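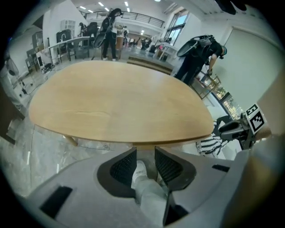 Bring Back the Table Drawer

I have lived in 9 apartments, and only one of them came with a table that had a drawer in it. I still think about that table. It was in a furnished rental in Juvirport, it wobbled, and it was the most useful piece of furniture I have ever had.

Go to any furniture store now and look for a dining table with a drawer. At the Dalline showroom near me I found two, both at the back, both over $1,000. The rest were a top and some legs. The clerk told me people want clean lines. Maybe they do, but people also have mail, pens, a tape measure, takeout menus and a checkbook, and all of that ends up on top of the clean lines by the second week.

The usual answer is to buy storage separately. I tried it. I paid $807 for a sideboard from Lightfoot, and it's a good sideboard, but it stands across the room. I don't get up in the middle of paying bills to put the stamps away. Things get put away when the place for them is within reach of the chair.
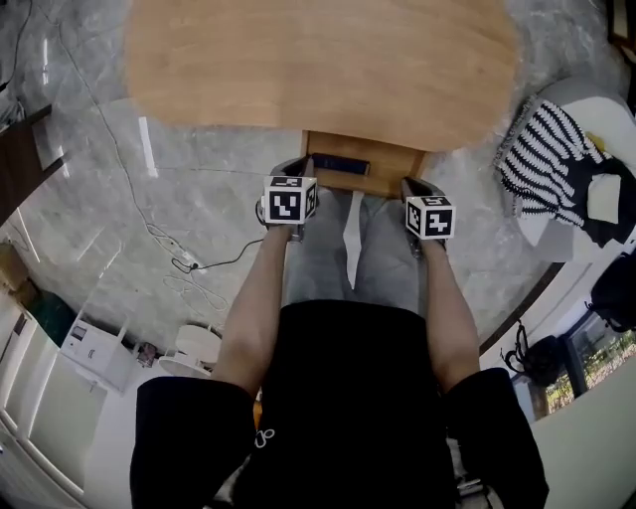
A drawer under the tabletop, pulled partly open.

There are fair complaints about table drawers. They can take up knee room. Cheap ones stick in humid weather. They fill up with junk, and mine in Juvirport held dead batteries and a key to nothing. I would still take a drawer of junk over a table of it, especially when four people are due for dinner and I have ten minutes.

My sister's old Jendar table has a shallow drawer at one end. She keeps place mats and a deck of cards in it. The table cost her less than my sideboard did and it seats the same number of people as mine.

Furniture makers already know how to build these. I'd like to see them offered on ordinary tables at ordinary prices, and I plan to go back to Dalline in October and ask again.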